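Rurkitz-Korpus: Podcastfolgen zu Wahlkampf und Spendenwerbung
Datenblatt, Stand Januar

Inhalt

Der Korpus enthält Transkripte von 935 Podcastfolgen, in denen es um Kampagnenarbeit geht: Haustürgespräche, Spendenbriefe, Telefonaktionen, Redevorbereitung. Die Folgen stammen aus 40 deutschsprachigen Reihen. Die älteste Aufnahme ist ein digitalisierter Radiomitschnitt von 1986, alles andere ist deutlich jünger.

Aufbau

folgen.csv - eine Zeile je Folge, mit Reihe, Titel, Dauer und Themenkürzel
transkripte/ - Textdateien in UTF-8, eine je Folge
sprecher.csv - Rollen (Moderation, Gast, Einspieler), ohne Klarnamen

Die Kennung in der ersten Spalte von folgen.csv entspricht dem Dateinamen des Transkripts. Leere Felder bei der Dauer bedeuten, dass die Reihe keine Angabe gemacht hat.
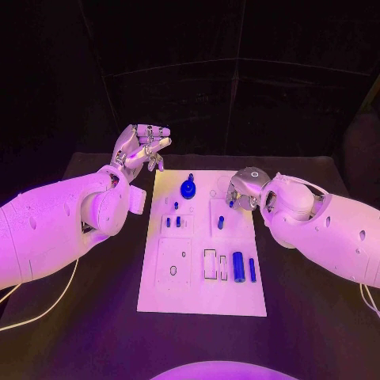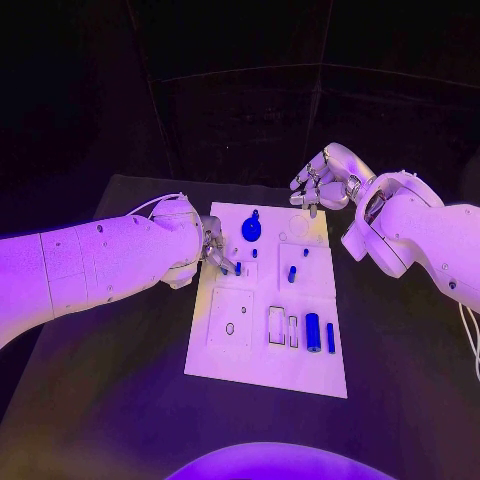
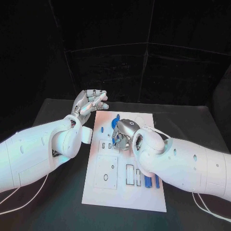

Transkription

Die Rohfassungen wurden mit Brollance erzeugt und danach von Hand durchgesehen. Eine Folge brauchte dabei rund 80 Minuten. Füllwörter sind gestrichen, Satzabbrüche stehen geblieben. Dialekt wurde ans Hochdeutsche angeglichen, außer in der Reihe Fleury, deren Redaktion das nicht wollte. Werbeblöcke sind mit [W] markiert und nicht ausgeschrieben.

Bekannte Mängel

Eigennamen von Ortsverbänden sind uneinheitlich geschrieben. Bei Gesprächen mit mehr als drei Personen stimmt die Zuordnung der Sprecherrollen nicht immer. Der Mitschnitt von 1986 hat Lücken - dort steht [unverständlich]. Themenkürzel wurden nur einmal vergeben und nicht gegengeprüft.

Nutzung

Frei für Forschung und Lehre, Weitergabe nur mit diesem Datenblatt. Für gezielte Wählerwerbung darf der Korpus nicht verwendet werden. Als Quelle bitte „Rurkitz-Korpus, Archiv Brindcombe“ angeben. Korrekturen nehmen wir als geänderte Textdatei entgegen, bitte mit der Kennung der Folge im Betreff.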